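The Pouch Lesson

In January our club had 2,671 lessons, and Mr. Hollmann wanted 200 more before he would let us show anything to the people from Dorum. A lesson, in our club, was one time of picking something up and putting it down while you wore the backpack and held the two grippers. The arm in the next room would learn from it later. The arm had the name Zatine, which was printed on its first motor, and we never found a better one.

I was new in the town and new in the language. When I joined, I understood half of what was said and nodded at the other half. So they gave me the grippers. It was a job where one does not have to speak.

"Slowly," said Mr. Hollmann. He said it to everybody. Gerd Hollmann had worked all his life at Reinholz, where they made doors for elevators, and he believed that most bad things came from doors that closed too fast. "It will copy you. If you are nervous, it will be nervous. If you are rude to the box, it will be rude to the box."

"How can a person be rude to a box?" asked Torben.

"I have seen you do it."

Torben Thiele was one year older than me and had made 552 of the lessons himself. He had a list of them on the wall beside the door, in blue pen, and he wrote the number larger each time. He was quick and sure with his hands. He talked all the time while he worked, to the grippers and to the floor and to us, and his lessons were short. Mine were long. When the files were put in a row on the laptop, you could see which were mine without reading the name.

That evening the task was two hands and one big thing. Until then we had done small things, cups and bags and bottles. But the contest in Dorum had a new rule, that the robot must move an object which is too large for one hand, and something soft must lie on the object and must not fall down. Torben said this rule was written by a person who hated children. Mr. Hollmann read it to us two times and then he put the paper in his shirt.

I put my arms through the straps of the backpack. The cable always caught on my sleeve in winter, so I worked in a T-shirt, and I was cold for the first minutes and then I forgot it.

"Start when you want," said Mr. Hollmann.

I did not start. I looked at the pouch on the box and I thought of my grandmother. In her kitchen there was a pot that was too heavy for her, and when I was small we carried it together from the stove to the table. She did not say one, two, three. She only breathed in, and I breathed in, and the pot went up. I had not thought of it for years, and I did not know how one could put such a thing in a file.
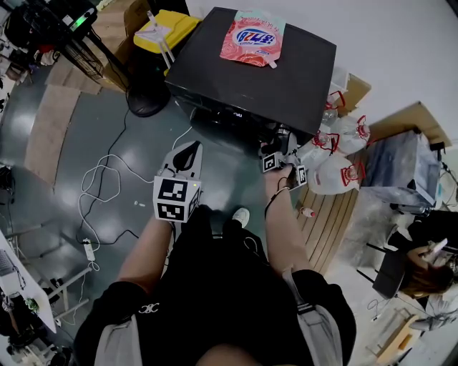
"You are thinking," said Torben.

"Yes."

"The robot can't copy thinking."

"Let him think," said Mr. Hollmann.

I moved my right hand first, only a little, until I felt the weight answer. Then I waited. Then the left. The box turned more than I wanted, and the pouch slid the width of a finger and stopped. I put everything down again.

"Bad," I said.

"Not bad. Again."

We did it again. We did it until my shoulders hurt, and after each time Mr. Hollmann made a small mark on his paper, a line for good and a circle for bad. There were many circles. At eight o'clock Torben's mother called to ask if he was alive, and he told her that he was dead and would be home in one hour.

Then he took off his jacket and said, "Give me."

I gave him the backpack. It was warm from me and he made a face. He took the grippers and went at the box as he went at everything, both hands at the same time, fast, and the pouch flew off and landed on his shoe.

Mr. Hollmann drew a circle.

Torben tried four more times. After the fourth he did not talk anymore. I had never heard the room without his voice in it, and I found that I did not like it so much as I had expected. I looked for the words before I said them, as I did with all sentences then.

"You must breathe in," I said.

"What?"

"Before. You breathe in, and then it goes up."

He looked at me to see if I was making a joke. I was not able to make jokes yet in this language, and I think he saw that. He stood over the box. He breathed in so loud that Mr. Hollmann raised his head from the paper, and he lifted, and the pouch stayed where it was.

"Ha!" said Torben. "Line! Write a line!"

"I am writing it."

We went on until half past nine. Mr. Hollmann drove us home in his old Fusta, which had a heater only on the driver's side, and Torben sat in the back and explained to me the whole way how one should breathe, as if it had been his idea. I let him.

Zatine learned for two nights and one day. When it was finished we stood behind the yellow tape, and Mr. Hollmann pressed the key with one finger, as he pressed all keys. For this task we had bolted a second arm beside the first. The two arms came down to the box. They opened, they went in under the edge on both sides, and there they stopped.

"It hangs," said Torben. "It's broken. Is it broken?"

"Wait," I said.

It was not long, perhaps as long as you need to fill your chest with air. Then the box went up, and the pouch moved a little on the top of it and lay still.

Mr. Hollmann took the paper out of his shirt and looked for his pen. Torben was already at the wall with the blue one. He wrote a number, and then under it, smaller, he began to write my name, and he turned around to ask me how it was spelled.

Back to top | Contact the editors | © All stories remain with their authors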